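Six weeks off after a hernia op: a long thread about the dull bit, which is everything after you get home

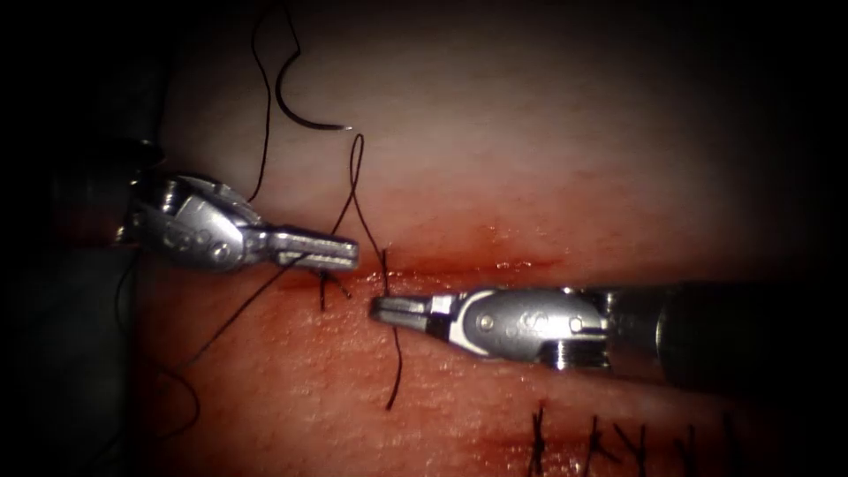 Two silver instruments, jaws nearly meeting over the line of an incision.

Right. I had mine done in October and I'm back at work now, and three separate people have asked me what to expect, so I'm putting it all in one place. I'm not medical. I work in a lettings office. Do what your own leaflet says and ignore me wherever we disagree.

Before you go in, move your kitchen. I mean it. I'm short and I keep everything either on a top shelf or in the bottom cupboard behind the slow cooker, and for the first week I couldn't do top or bottom. Get the kettle, one mug, one bowl, one small pan and the teabags on to the worktop at hip height and leave them there.

Half fill the kettle. A full one weighs more than you remember.

Milk in small bottles too. I had a big four-pinter in the fridge door and had to ask my sister to come and pour it into a jug, and she lives two streets away and had her coat on over her pyjamas.

Clothes! I bought proper pyjamas for the occasion, felt very grown up, and the waistband sat exactly where I didn't want anything to sit. Lived in a nightie and an enormous cardigan instead. If you don't own a nightie, a very big T-shirt does the same job, and a dressing gown with pockets is worth its weight in gold because you'll be carrying your phone, tissues, tablets and a biscuit from room to room all day.

Slippers with a back on them. I've got some Prekar ones, which were a present and are hideous (mustard, with a sort of bobble), but you can step into them without bending and they don't fly off on the stairs.

Getting out of bed is a skill. They showed me on the ward: roll on to your side, legs over, push up with your arms. I nodded along like I was listening and then at three in the morning at home I tried to sit straight up like a person in a film. Only did that once.

Small cushion. Any small cushion. Hold it against yourself when you cough, laugh or sneeze. Mine came off the armchair and it went everywhere with me, including in the car, and I got so used to it that I was still carrying it round the house in week four.

On laughing: choose your telly carefully. I had a whole list of comedies saved up and had to turn the first one off after ten minutes. Moved on to a very long series about canal restoration. Perfect. Lovely calm men in waterproofs talking about lock gates.

I'd also saved up reading. Big plans for reading. I had a 383-page novel that everyone at work had been going on about and I read the first chapter four times and couldn't have told you who any of them were. Magazines, puzzle books, old cookbooks, that's your level. I got through the novel in week five and it was all right. Bit pleased with itself.

Food. People will offer to cook and they will all make lasagne. I had three in the freezer by the end of the first week and I do like lasagne but there's a limit. When someone asks what you'd like, tell them! I said "anything" to be polite and that's how you get three lasagnes.

The best thing anybody brought was from Wenjie Wan, who used to sit opposite me at work: a big flask of rice porridge with ginger and shreds of chicken, and little pots of things to put on top. I ate it for breakfast, dinner and tea. I've since had the recipe off her and mine comes out like wallpaper paste, so I'm working on that.

Second best was a bag of cardamom buns from Suominen on the corner. They freeze really well, by the way. Twenty seconds in the microwave.

Fruit, water, prunes. I'll say no more, but have them in the house BEFORE you go in.

Visitors. I love my friends. I was also ready for them to leave after half an hour and hadn't a clue how to say so. What worked in the end was my sister ringing me at a time we'd fixed, and me saying "ooh I'd better take this". We got quite good at it. If you visited me and you're reading this, it wasn't you, it was the other ones.

Make your visitors do one job each, though. They want to. Bins, bedding, a quick hoover, post a parcel. My friend from choir changed my bed in about the time it took me to make her a tea (see above, half-full kettle, no rush).

Walking. They tell you to get up and potter about and they're right, I felt worse on the days I stayed on the sofa. First outing was to the postbox and back. Second outing was the postbox and then a bit of a look at next door's hedge. I was so proud.

My phone counts steps and I got a bit obsessed. 2344 on the day I got all the way round the park at Kiltano, with two sits on benches. I sent a picture of the number to everyone I know and got a lot of thumbs up from people who'd clearly got no idea what they were looking at.

Learn where your benches are. I've lived here eleven years and couldn't have told you, and now I could draw you a map. There's a good one outside the library, in the sun till dinnertime. The one by the duck pond is damp whatever the weather.

Buses. I was told not to drive until I could do an emergency stop without flinching, and to check with the insurance as well, so it was the 69 for me. Sit near the front, let the driver see you're slow, and don't get up until it's properly stopped. Almost every driver waited. One didn't, on the corner of Vindon Road, and I said a word I hadn't said out loud since school.

Shopping: order the heavy stuff in, then go out and buy one light silly thing yourself so you feel like a person. Mine was usually a birthday card. I'm now stocked up on birthday cards until the end of time.

The cat. Oh, the cat. He's a big lad and he sleeps on my stomach, always has. I put a washing basket upside down over the middle of me with the duvet on top, and he sat on the basket all night looking offended. It did work, but you try sleeping under a washing basket.

Also, no lifting him. He doesn't understand that. Put a chair next to wherever you feed yours so he can hop up, then hop on to you if he's feeling generous.

The mood thing. I didn't expect this. Somewhere in week two I had a proper cry over a radio phone-in about allotments. I was bored, I was tired, I hadn't washed my hair properly, and everyone had gone back to their normal lives. It passed in a couple of days. I rang my mum, had a long moan, had a bun. If yours doesn't pass, ring somebody who knows what they're doing.

And do ring. I had a question about my dressing that I sat on for a whole evening because I thought it was daft. Rang in the morning, the nurse was lovely, took two minutes. She said she gets asked it every day. So that was an evening wasted.

Write your questions down as you think of them, on paper, by the bed. I'd get on the phone and my mind would go completely blank and I'd end up asking her how her day was.

Going back to work. I went back on half days and I'd do that again. The sitting was fine, it was the chatting that wore me out! By twelve I was fit for nothing. I'd also forgotten my password, and the code for the back door, and where we keep the stapler.

Get somebody else to do the photocopier paper. Those boxes are heavy and people forget you've been off the minute you're back in your usual chair with lipstick on.

Things I bought and never used: a long-handled grabber (I used a wooden spoon and a lot of swearing), a V-shaped pillow (the cat has it), herbal tea for "restful evenings", a jigsaw of Whitby.

Things I used every day: the cushion, the nightie, a long phone charger, lip balm, a bendy straw. Get the long charger. The sockets in my bedroom are behind the bed and I don't know who they thought was going to be reaching them.

If anyone's got a decent rice porridge method, pop it in the replies please. And does anybody local want a jigsaw of Whitby, still in its wrapper?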